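4.2 Chairs and their places at the end of the day

In the first part of the study we asked people what they do with their chair when they leave their desk. Most of them answered that they push it in. In the second part we wanted to learn what is really left in the room in the evening, after the last person has gone home, and how much work it is to bring the chairs back to their places. This section reports on the second part only. The answers to the questionnaire are discussed in Section 3.

The observations were made in two open offices, which we call by the names of the firms that rent them, Trodent and Flametti. Both firms use long shared desks, and both allow the workers to choose a seat freely each morning. Together the two offices have 80 seats. During the study period we recorded 2156 chair positions, always after working hours and always before the cleaning staff entered. A position was recorded as "home" if the front edge of the seat was under the desk top, as "near" if the chair stood at its own desk but was turned or pulled out, and as "away" if it stood at another desk, in a walkway or in a meeting corner.

Of all recorded positions, 41 percent were "home". This is much lower than we expected from the questionnaire. The difference is mostly explained by the class "near", and only in a small part by the class "away". In other words, people do push the chair when they stand up, but they push it with the back of the legs or with one hand while they already walk, and the chair stops where it stops. We consider that this small movement is what many of the respondents had in mind when they wrote that they push the chair in.

The armrests are a second cause. At Trodent the desks are fixed in height, and a chair whose armrests were raised by the user cannot go under the desk top. It touches the edge and rolls back a little. The next person who tidies the room must then lower the armrests or leave the chair outside the line. In our records we found both solutions, and often both of them in the same row. At Flametti the desk tops are higher and this problem was rare.

The shape of the desk also has an effect. Along a straight desk it is easy to see which chair is out of line, and a person who walks past will often correct it. Along a curved desk there is no clear line to follow. The chairs must point to the desk at slightly different angles, and two people who tidied the same curved desk on different evenings did not produce the same result. For this reason we did not use the angle of the chair as a measure, although it was planned in the first version of the protocol.

The last factor is the floor. Office chairs roll differently on planks and on tiles, and they change direction easily where one surface meets the other. When a boundary of this kind lies close to the desk, the person has to guide the chair over it with both hands, usually by the frame of the backrest. The armrests are less suitable for it, as they turn together with the seat.

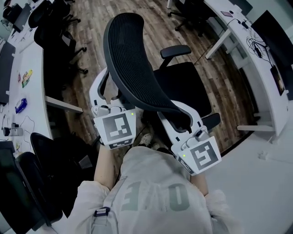

We therefore divided the work of bringing back one chair into two steps. The first step is turning, in which the backrest is brought to face away from the desk. The second step is pushing, in which the seat goes under the desk top. When the steps were done in this order, the chair needed fewer corrections. When the person pushed first and turned afterwards, the armrests often hit the desk and the chair had to be pulled out again. The same order was found by Wieczorek and Trarnness, our two pilot rooms, which are named after the streets where they are located and are not included in the numbers given before.

There are some limits to these results. The study was finished in December, when a part of the workers was on holiday, and chairs that nobody had used in the day were naturally "home" in the evening. We kept these records in the data, and the share of 41 percent is for this reason probably a little too high. We also did not record which chairs had been moved by visitors. Meeting corners were included only when a chair from a desk was standing in them, and their own chairs are treated separately in Section 4.3.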